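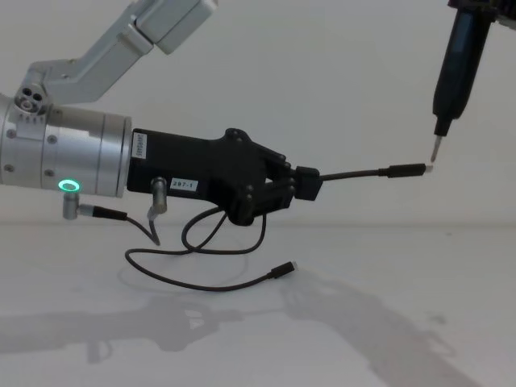 Two robot arms at work on a cable at the Stevura workshop in Stosavard.

Robots take over cable work at Stevura
Feb 24, 2018

The electronics firm Stevura has put 2 robot arms on its cable bench in Stosavard. One arm holds the cable by a gripper, the other carries an electric screwdriver. Until now this work was done by hand, up to 3000 cables in a week.

Three employees are affected. All of them keep their jobs, the company says, but their day looks different. They prepare the cables, watch the arms and do the final check.

"My wrists are thankful," says Arnar Brynjólfsdóttir, who worked at the bench before. "But I must learn many new things, and I miss to talk with the others – we sat together, now each one has a station."

The union asked for more training hours before the next step. Stevura has agreed to this. In May the firm will decide if its second workshop, in Sondedach, gets the same equipment.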